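Chapter 5
Learning by Hand: A Visit to Trumia

469 shares 5 comments

In February a class from Brarudport spent a morning at the Trumia workshop in Wandutbridge. The students expected robots on wheels. Most of the morning was spent on grippers that people hold in their own hands, and on everyday jobs such as moving food in and out of a fridge.

Nia Wogan ran the demonstration. She told the class that a potato is harder to hold than a box - it is rounded, a little smooth, and no two have the same shape. The pads have to meet it on both sides and keep it steady while the hand moves.
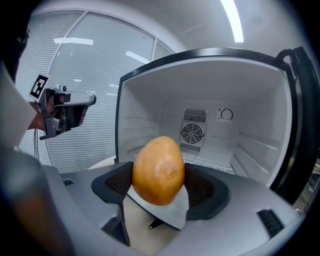
5.1 What the visitors noted

Each student kept a page of notes. Many wrote about the pads and their mesh faces. Others wrote about the marker, a square black-and-white pattern fixed on top of a gripper, and asked what it was for. We return to markers in Section 5.3.

Before reading on, pick up a potato with two fingers. Write down where your fingers touch it, and whether it turns as you lift. Keep your notes - you will need them for the first exercise.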